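# Ullis shoe rack task pack

I've been selling add-on chores for the Brusteck bench simulator for a while now, and the shoe rack is the one I get the most emails about.
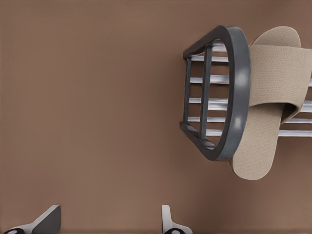 ## What you get

One rack with a dark grey end frame and pale rods, one beige slide slipper, and a plain brown surface to work over. It all loads into Brusteck as a single file, and you can swap in your own gripper if you don't fancy mine. The pack comes with 1000 starting layouts, so your arm can't just learn one slipper in one spot and call it a day (mine tried!).

## So can a machine tidy the shoes yet?

Sort of. I'd say it's closer than folding laundry and a long way behind stacking boxes. Shoes are awkward little things — the strap gets in the way, the sole is long and flat, and a slipper that's nearly on the rack is really a slipper on the floor. My best run so far is 27 tidy placements in 101 goes, and I was very pleased with that, which tells you where we are.

Oksana Didenko tried the pack with her own controller and did better on picking up but worse on letting go. She reckons the rods are the hard bit, as the fingers want to close on anything thin. I've had the same trouble, and I now start every approach from further back. Slower, but fewer knocks.

Would I trust it in my hallway? Not with wellies. For a shop floor, where the racks are all the same and somebody's passing every few minutes anyway, I can see it being useful sooner.

## Before you buy

- You'll need Brusteck already installed. The pack won't run without it.
- Loading takes roughly 7 minutes the first time, then it's quick.
- Only one slipper for now. A matching pair is coming in May, along with a lace-up that Eoin Gallagher is modelling for me.
- Updates are free once you've bought it.

Last updated 3/18/22 — fixed the slipper sliding straight through the bottom rod.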